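Section 6. Setting Up the Fonik Home Nebulizer

Applies to units with the Prindell compressor, model 412. Revised 3/22/20.

6.1 Before You Start

Read the whole section before connecting the unit to a wall outlet. The nebulizer turns liquid medicine into a fine mist that is breathed in through a mouthpiece or mask. Use it only with medicine prescribed for nebulizer use. Do not put oils, herbal extracts, salt tablets, or home-mixed solutions in the cup. Oils can cause lung injury when inhaled.

CAUTION: The nebulizer does not replace a rescue inhaler or emergency care. If breathing gets worse during or after a treatment, stop the treatment and call your local emergency number.

6.2 Placing the Compressor

1. Choose a firm, level surface near a grounded outlet. The compressor should stand lower than the user's chin so that the tubing does not kink.

2. Leave the air vents on both sides of the housing clear. Do not operate the unit on a bed, a carpet, or a folded towel.

3. Keep the power cord away from sinks, stoves, and walkways.

4. Check that the power switch is set to O before plugging in the cord.

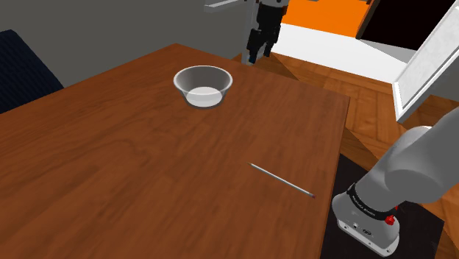

Figure 6-1. Wooden tabletop with a clear glass bowl and a pencil.

The compressor vibrates during use. On a varnished or otherwise smooth surface, fit the four rubber feet supplied in the accessory bag. Press each foot into its socket until it clicks. Cups and other breakable items should be moved off the surface before the compressor is switched on.

6.3 Assembling the Cup

1. Wash your hands with soap and water and dry them with a clean towel.

2. Twist the top of the medicine cup counterclockwise and lift it off.

3. Confirm that the small cone (the baffle) is seated inside the cup. Without the baffle the cup will bubble but produce no mist.

4. Add the prescribed dose. Do not fill above the MAX line.

5. Replace the top and twist clockwise until it stops. Do not overtighten.

6. Attach the mouthpiece or mask to the top of the cup.

7. Push one end of the tubing onto the port at the bottom of the cup and the other end onto the compressor outlet. Hold the cup upright from this point on.

NOTE: Tubing sold for the older Ulinine compressor has a narrower connector and will not seal on this outlet.

6.4 First Run

A new unit must be run once with sterile saline before it is used with medicine.

1. Fill the cup with sterile saline to the lowest line.

2. Set the power switch to I. A steady mist should appear within a few seconds.

3. Run the unit until the cup begins to sputter, then set the switch to O.

4. Discard any liquid left in the cup. Clean the parts as described in 6.5.

If there is no mist, switch off the unit, check both ends of the tubing, and check the baffle. If the motor does not start, see Section 9, Troubleshooting. Do not open the housing.

6.5 Cleaning After Each Use

1. Unplug the compressor.

2. Take the cup apart. Rinse the cup, baffle, and mouthpiece under warm running water.

3. Shake off the water and lay the parts on a clean paper towel to air-dry.

4. Wipe the compressor with a damp cloth. Never place it in water.

5. Do not wash the tubing. If moisture is visible inside it, connect it to the compressor with the cup removed and run the motor until the tubing is clear.

Disinfect the cup parts once a day on days of use. Follow the method on the card packed with the cup. Do not mix cleaning products.

6.6 Replacement Intervals

Air filter: every 100 treatments, or sooner if it is gray or wet.
Cup and mouthpiece: every 6 months.
Tubing: when stiff, cracked, or cloudy.
Compressor: have the output checked after 400 hours of use.

Filters cannot be washed. Running the unit without a filter voids the warranty. Replacement parts are supplied by Norðdahl; give the number 412 and the serial number from the label under the housing when ordering.

Continue to Section 7 for treatment instructions.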